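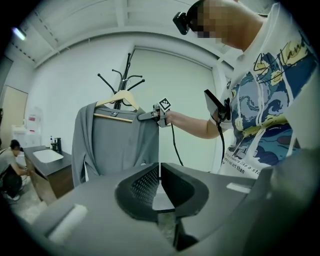

Mok衣物整理及借用計劃
中期進度報告

呈交：Parngate社區資助部
撰寫：胡素英
日期：2023年2月26日（星期日）
報告涵蓋範圍：由計劃開展至本次提交為止

一、目前進度

計劃書訂明，資助期內要把1,000件捐贈衣物檢查、整理、登記，並放到可以外借的狀態。截至提交本報告時，登記冊上已完成的有971件，餘下29件。這29件大部分是外套和針織衫，卡在兩個環節，一是縫補，二是找合適的衣架，詳情見第三及第四節。

我們預計可以在資助期內完成全部數目，不需要申請延期。

「完成」的定義沿用上一次會議的紀錄：衣物已清潔，口袋已清空，鈕扣和拉鏈可用，已在登記冊寫上尺碼和類別，並已掛起或摺好，放在指定位置。只登記而未收納的，不算完成。一月時有一批襯衫登記了但仍然放在袋裡，當時的月報把它們計入完成數，後來朱展龍核對時發現，已經扣除，現在的971件是扣除後再補上的數目。一月月報的數字請以本報告為準。

二、場地

整理工作仍在Skondau的單位內進行。單位不大，門口一帶用來掛衣，有一個黑色金屬立式衣帽架，背後是白牆；另一邊是矮木櫃，深色檯面上裝了白色洗手盆和黑色水龍頭，洗手液放在盆後面。

這個佈置和計劃書附圖不一樣。附圖原本把掛衣的位置放在洗手盆旁邊，方便處理小污漬後即時掛起。試用之後我們改了，理由很簡單，洗手時水會濺出來，淺色衣物沾到水漬又要重新處理。現在掛衣區搬開了，走多幾步，但返工少了很多。附圖會在終期報告更新。

矮櫃內部用來放摺好的衣物和雜物。櫃子低，每次拿東西都要蹲下或彎腰，長時間做會累。張柏熙建議把常用的物品（標籤、除毛滾筒、針線盒）移到檯面，摺好的衣物才留在櫃內，我們已經照做。檯面因此比較擠，洗手盆兩旁要預留空位，不可以放布料。這一條已寫在場地守則第2項。

單位沒有加建任何固定裝置，牆身沒有鑽孔。租約要求交還時保持原狀，所以掛衣只用可以移動的架。

三、掛衣方法及衣架

這一部分在計劃書內只有一句「以衣架收納」，實際做起來花的時間比預期多，所以寫得詳細一點。

衣帽架頂部有幾支彎臂，分上下兩層伸出，末端是圓頭。這種架本來是給人進門掛大衣或帽子用的，不是橫桿式的衣架。衣架的鉤可以掛在彎臂上，但要掛到彎位，掛在圓頭附近會滑。衣物掛在同一邊太多，架身會偏重，所以我們規定對面的彎臂要交替使用，先掛下層，再掛上層。

衣架統一使用淺色木衣架。之前收到的捐贈衣架什麼款式都有，鐵線的、膠的、洗衣店送的，混在一起用，肩位高低不一，衣服掛出來長短不齊，借用的人也難揀。由一月起逐步換成木衣架，現在掛衣區已經換完，櫃內備用的仍有少量舊款，會留作掛褲之用。

針織衫的處理曾經有過討論。一般做法是針織衫應該摺起，避免掛久了肩位變形。不過長袖開襟的款式，例如灰色那一類薄身外搭，摺起來之後借用的人不會打開看，放了很久都沒有人借；掛起來就有人試。庄卓熙的意見是薄身的可以掛，厚身的一律摺。我們採用了這個分法，另外加一條：掛起的針織衫每次點貨時要檢查肩位，一旦見到有突起的印，就改為摺放。

掛針織衫的步驟如下，已經打印貼在登記冊內頁：

先把衣服平放，拉順兩邊袖子。
衣架由下擺放入，不要由領口硬塞，領口拉鬆了很難還原。
兩邊肩線對準衣架兩端，用手指捏著肩位調整，不要扯袖口。
鈕扣只扣最上一粒，其餘打開。
掛上架之後讓袖子自然垂下，不要搭在旁邊的彎臂上。
最後看一看後領有沒有翻起。

第三步最多人做錯。習慣上大家會拉袖子去把肩位移正，薄身針織一拉就走樣。車荷律示範過幾次，捏住肩位的布輕輕提起，移到位再放手，比拉袖子慢一點，但衣服不會歪。新來幫忙的人先用舊衣服練習，做順手之後才處理要外借的衣物。
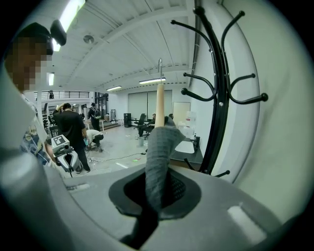 從架上取衣架也有同樣的問題。鉤是細金屬，開口不大，要先向上提，離開彎臂之後再往外拿。直接向自己方向拉，鉤會卡住，整個架跟著晃動。我們請所有人取下時另一隻手扶著中間的立柱，小孩不可以自行取衣。

有幾個木衣架的鉤頭鬆了，會自己轉向。掛上去的時候正常，隔一會衣服就側向一邊。已經交給張柏熙處理，能夠擰緊的擰緊，不能修的從掛衣區抽走。這類損耗在預算內，不需另外撥款。

衣架用完之後的歸位，暫時沒有固定做法。有人掛回架上，有人放在櫃面。掛回架上比較整齊，但空衣架佔了彎臂，真正要掛衣時又要先清走。我們打算下個月試行把空衣架收進矮櫃旁的布袋，袋口朝上，鉤全部向同一個方向。試行結果會寫在終期報告。

四、縫補及待處理衣物

餘下29件之中，等候縫補的主要是掉鈕、袖口脫線和裡布開口。縫補由胡素英和車荷律負責，每次開放日之後做一節。進度不快的原因是配鈕。外套鈕扣掉了一粒，要找同色同大小的，找不到就要全部換，換一整排的時間夠補幾件襯衫。我們已經向Urkex買了一批常用色的鈕扣，黑、灰、米、深藍，應該可以應付大部分。

另有幾件衣物來源不清楚，袋上沒有標籤，不能確定捐贈人是否同意外借。這些暫時另外放，不計入1,000件的目標。如果到終期前仍未聯絡上捐贈人，會按Parngate的捐贈物處理指引交出，不會自行處置。

異味問題有改善。冬季收到的厚衣有樟腦味的不少，之前用密封袋連同炭包存放，效果一般，佔地方。現在改為逐件掛在通風位置，味道散得比較快，不過掛衣區同一時間容納不了太多件，只能分批做。這是掛衣區目前最主要的限制。

五、借用情況

借用服務在一月開始小規模試行，對象是要面試、拍畢業照或出席親屬喪禮的街坊。最多人問的是深色外套和白襯衫，其次是較正式的裙。休閒類的衣服借出很少，歸還時間卻最長，有借用人以為是送出的。朱展龍已經把借用單上的字改大，「借用」兩個字放在最上面，並且在交收時口頭再說一次。

歸還衣物的狀況大致良好。有一件外套歸還時內袋有紙巾，洗過之後紙屑黏滿裡布，清理花了很長時間。之後借用單加了「請先清空口袋」一行。我們收回時也會再檢查一遍，這個步驟和接收捐贈時的檢查相同，沒有增加新表格。

有借用人反映試穿時沒有全身鏡。單位內現時只有一面小鏡，看不到褲長。全身鏡不在原有預算項目內，見下一節。

六、財務

第二期撥款中，物資一項為港幣2,000元，用途為木衣架、鈕扣及縫補用品、標籤和除毛用品。木衣架是最大的一筆。單據已經按日期排好，由庄卓熙保管，正本會隨終期報告一併交出，如資助部需要提早查閱，可以先提供副本。

有一張Urkex的單據抬頭寫錯了計劃名稱，已要求對方重發，暫時以錯誤的單據連同送貨單存檔。

我們希望把物資一項的餘款用作購買一面可移動的全身鏡，款式以座地、不需要鑽牆為準。這屬於項目內調撥，按協議需要書面同意，謹在此提出申請，請資助部回覆是否批准。如果不批准，餘款會照原定用途添置標籤和針線。

七、人手

現時固定出席的有胡素英、張柏熙、朱展龍、庄卓熙和車荷律。分工大致是：朱展龍負責登記和核對，張柏熙負責架和衣架等用具，庄卓熙負責單據和採購，縫補如第四節所述。掛衣、摺衣和清潔由當日出席的人一起做。

登記工作過份依賴一個人，這是上次探訪時資助部提出的意見。現已安排庄卓熙學習登記冊的填法，朱展龍缺席時由她填寫，再由朱展龍補核。做了兩次，填法一致，類別代號有幾處寫錯，已更正。

八、尚待處理事項

完成餘下29件，先做等衣架的，後做要縫補的。
鬆鉤的衣架全部檢查一次。
空衣架布袋試行。
櫃內舊款衣架分開，只留可以掛褲的。
更新場地附圖。
Urkex重發單據。
全身鏡調撥，待資助部回覆。

另外，下次探訪如可安排在非開放時間，掛衣區會比較容易走動。開放時間內架上掛滿外套，門口通道較窄，來訪人數多的話需要分開進入。請先與胡素英約定時間。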